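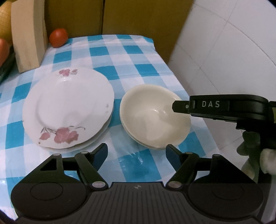 Plates and bowls on the checked cloth, kitchen table.

Subject: Re: plates for the summer house in Wosholm

On 27th May a list member wrote:
> I have 20 plates to store over the winter and only one narrow shelf.
> Is it bad to put plates with printed flowers one on top of the other?
> My mother always put paper between them. Also, does anybody know
> a tablecloth which can be wiped and does not slide?

Hello all,

I can answer both questions a little, as I had the same shelf problem last October.

I stack the plates by size and then by shape. The ones with a wavy rim go together, the ones with a plain rim go together. If you mix them, the pile stands badly and you hear it every time you close the cupboard. I never make a pile higher than 6. Bowls get their own pile next to the plates — I tried once to put them on top and I regretted it.

About the paper: I use it only for the plates with flowers.

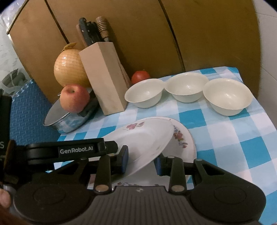
My flowered plates are not one set. I bought them at different times at the market in Trarkemer, so the patterns do not match, but all are white with flowers and on the table they look friendly together. For the paper I cut kitchen paper in four. Please do not use newspaper, the ink came off on one of mine and I had to scrub for a long time.

When I take a plate from the pile, I lift one side first and put my fingers under it. To pull it sideways is what makes the scratches, I think.

For the tablecloth, mine is blue and white checks and I bought it by the meter from Willico. I am sorry, I do not remember the price. Under it I put a thin felt — without the felt it moved a little when the children leaned on it.

If somebody still has the old message about shelf dividers, please send it again. I could not find it in the archive.

With kind regards from Wosholm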